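Home | Animals | Weather | How Things Work | Quizzes

Reading time: 2 minutes

Why Does Water Pour?

Water is made of tiny bits called molecules. They slide past each other easily, so water has no shape of its own. Tip a cup and gravity pulls the water over the edge.

Honey pours too, but slowly. Its molecules do not slide past each other as easily. Scientists call this viscosity — how thick or runny a liquid is.
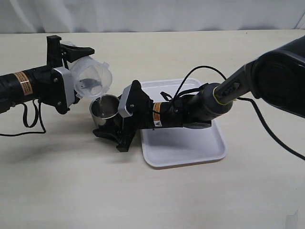 Pouring over a table.

Sand and rice can also be poured, but they are solids. Each grain keeps its shape. Pour sand on a plate and it makes a pile. Water spreads out flat.

We use cookies to improve this site. Accept | Settings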